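May, 6:10 a.m.

Barometer steady overnight. Kitchen at 18 degrees when I came down, which settles the question of whether the new thermostat schedule is being followed. It is. The boiler fires at 5:30 and shuts off before I am dressed.

Subject for today is the water log. I have now read the meter every morning for 39 days, same time, before any tap is opened. The house total for the period is 1,924 gallons. The billing estimate was higher, and I intend to write to Dadus about it once I have a clean set of figures. They accept customer readings only on their own form, and the form has no field for time of day. I will put the time in the margin.

The overnight drift is still there. Last tap closed at 11 p.m., first reading at 6, and the small dial has moved. A full quarter turn last night, a little less the night before. With the toilet valve shut it does not move at all, so the supply line under the yard is cleared. I had suspected that line since the winter and was not looking forward to digging.
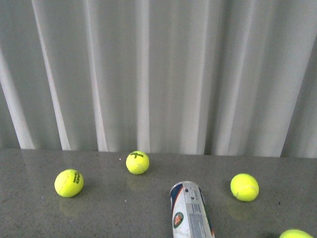
The toilet fill valve is a Govix, the older pattern with the brass arm. Dye test again at 7 a.m.: six drops of blue in the tank, lid on, no flush. Color in the bowl at 7:22. Last week it took until 7:40, so the seal is getting worse at a rate I can measure. The flapper was replaced in March. I did not replace the seat it closes on, and I should have. There is a ridge of scale on the left side that can be felt with a fingernail.

Vinegar first, then the nylon pad. No wire brush on that plastic.

8:45. Tank drained, seat soaked in vinegar with a rag pressed over it. Set the timer for an hour and used the interval to copy the readings from the notebook to the ledger. Found one transcription error on day 11, where I had written a 6 for a 0. It had been bothering me as an unexplained spike. Corrected and initialed. 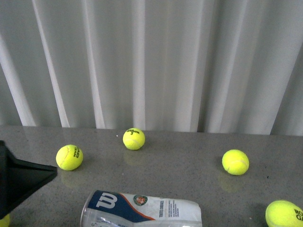
Walked to Ait Ali for a supply washer while the soak ran. They had the 3/8 in rubber and in fiber. Bought 2 of the fiber. The man at the counter wanted to sell me the whole valve assembly and made a fair case for it, as the newer ones are quieter and refill faster. Refill speed is of no interest to me. Noise is, slightly, at night. I wrote down the price and left it.

Clouds from the west by then, no rain. The reservoir notice in the window is the same one as last month.

10:05. Scale came off in two pieces and some grit. Seat now smooth all the way around. Reassembled, supply hand tight plus a quarter turn, dry paper towel underneath to show any weeping. Towel still dry at 10:30 and again at noon. 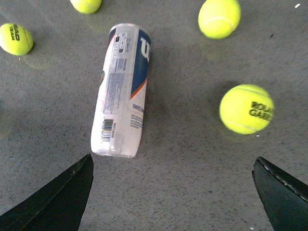 Tennis balls and the Wilson can.

Second dye test started at 12:15. No color at 12:45, none at 1:30. I let it go until 3 because the first result after any repair tends to be flattering. Still clear.

The other matter is the rain barrel. The overflow has been discharging against the foundation, and the soil there has settled about an inch below grade. Moved the hose to the far side of the downspout and weighted it with a brick. This is temporary. The proper fix is a rigid elbow and four feet of pipe, and the pipe has to fall toward the fence or it will hold water and breed mosquitoes. Illance lists the elbow, but the diameter is given to the outside in one table and to the inside in another – I will measure mine with the caliper before ordering.
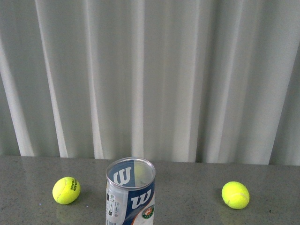
For tomorrow

Read the meter at 6:10, before the kettle. If the small dial has not moved since 11 p.m., call the toilet repaired and start a new page in the ledger at day 1. If it has moved, shut the valve for a second night and check the outside spigot, the only fitting I have not taken apart.

Caliper on the overflow. Return the rag to the garage. More vinegar.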